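Notes from the February collection block at Tremton. Thread, mostly for people who asked how we get demonstrations without putting a robot in the room.

1/ The target for this block was 2000 episodes of household tasks, all collected with hand-held grippers. We closed it with 746 accepted. The gap is mostly review, not recording. More on that below.

2/ Setup: one gripper per hand, a marker cube on top of each, a head camera on the operator. Pose comes from the cubes where they are visible and from the inertial track where they are not. Fusion is done offline by Anda, our alignment tool. Folke Berge wrote it and still maintains it.

3/ Task list for the desk station: drawer open and close, lamp relocate, plant relocate, cord tidy. Each one has a written start state and a written end state. If the start state is off by more than a hand's width the episode is tagged "loose start" and kept in a separate split.

4/ Operators approach from standing, arms already up, and both cubes have to be in the head view before the first contact. Episodes that begin with a gripper at the hip lose the first second of pose, and the policy then learns a jump.
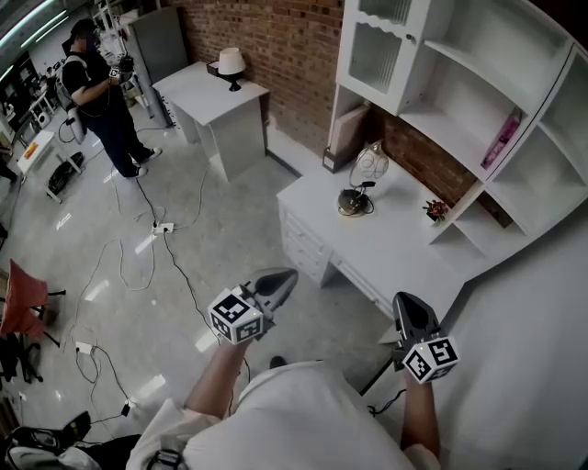
Desk station, head view. Both cubes visible, grippers up, second operator working at the far side of the room.

5/ Two operators per room is the maximum we run now. With three, we got cubes from one person's grippers in another person's head view and Anda would occasionally swap them. Unique marker IDs per pair fixed most of it. Spacing fixed the rest.

6/ Glossy floors are a problem. Ceiling lights reflect as long streaks and the feature tracker likes to lock onto them. Ivar Solheim added a mask for the floor region in the tracker config. Drift over a full episode dropped enough that we stopped re-recording for it.

7/ Rejection reasons, in order of frequency: cube out of view during contact, gripper width signal dropped, operator spoke to someone and paused mid-task, wrong end state. The third one is a training issue on our side – the instructions said "pause if unsure", and people did.

8/ Review is manual. Every episode gets watched once at double speed, and every 8th one gets a second reviewer. Agreement was fine on end state and poor on "smoothness", so we removed smoothness from the form.

9/ First policy trained on the Tremton split alone: drawers are good, lamp is acceptable, cord is bad. Adding 100 episodes from the Lillwood kitchen helped drawers again and did nothing for the cord. I think the cord needs its own start-state distribution. Current coils all look alike.

10/ Next block is at Lillwood, same grippers, new mounts from Osagie with a stiffer cube post. The old posts flex on hard contact and you can see it in the pose as a small ring after every drawer close. Calibration files for the new mounts go up once Folke has checked them.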